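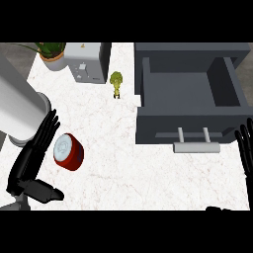
4.3 Preparing the work surface for two-handed tasks

This section sets out the rules that apply before any task in which both hands of the Planudum system are enabled. It applies equally to simulated cells and to physical cells, so that a task approved in one may be repeated in the other without a change of procedure. Every object within reach shall be entered in the task sheet, including those the task does not use. On a kitchen counter this means that the potted plant at the back is entered as well as the red can lying on its side by the left hand. The resting position of each object shall be recorded as found: upright, on its side or tilted.

Before starting

1. Confirm that the task sheet carries the current cell name (for example, Sorau or Hafstein) and the initials of the responsible operator.

2. Set the speed limit for both arms to 20 per cent. The limit may be raised only after step 6 has been completed.

3. Compare the surface with the object list. Remove any item that is not listed, or add it to the list.

4. Mark each cylindrical object lying on its side as "free to roll". Leave a clear margin of at least 30 mm between such an object and the nearest finger.

5. Record the state of every drawer and door as open or closed. An open drawer shall be treated as an obstacle along its full depth.

6. Run the approach movement 5 times with the fingers open and without contact. Stop at once if a finger or thumb enters a marked margin.

Note: A run that was stopped does not count towards the total in step 6. Begin the count again once the cause has been entered in the log.

Caution: Do not reach into a physical cell while either arm is enabled, even if both hands appear to be at rest. Press the stop button and wait for the status light to turn white.

Caution: Grip force values taken from a simulated cell shall not be copied directly to a physical cell. Use the conversion table supplied with the Gratier controller – see Section 7.

Keeping records

Task sheets shall be kept for 56 days after the last run. If the object list is changed during that period, issue a new sheet and keep the old one with it. Sheets without initials are not valid and the task shall be repeated from step 1.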